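Notes from the arm bench: two grippers, one plate

It has been a busy few weeks on the bench, and several of you have written in to ask how the gripper comparison is getting on, so I thought I'd put it all down in one place while it is still fresh (and while I can still read my own handwriting). The short version is that we like both of them, for rather different reasons, and we are keeping the Vendik on for now.

How we tried them

We started back in November with the Breltum, a tidy little unit that was bolted on and working before lunch. The Vendik took longer, mostly thanks to the cabling, which we routed over the top of the arm twice before it stopped snagging at full stretch – well worth the bother in the end! Each gripper then did the same 63 picks with the same Ulari controller, all of them small things off a shallow plate, and I'm afraid a raised rim is a much harder customer than it sounds.

The Breltum managed 41 clean picks. It is gentle and lovely to tune, but its fingers are short and they would keep catching the rim on the way down. The Vendik did better near the edges and a little worse in the middle, where it tended to nudge things along before closing on them.

Having the depth sensor riding alongside the fingers has helped no end with both, and we have left its mounting alone for the whole comparison so that the results stay fair.
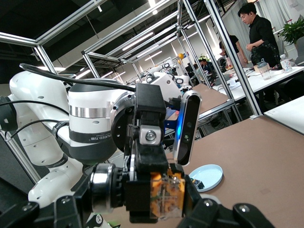 What comes next

We'd like to repeat the lot with softer fingertips, and Espinoza have kindly promised us two sets to play with. If you have a small, awkward object you'd like us to try, do send it along – nothing sticky, please.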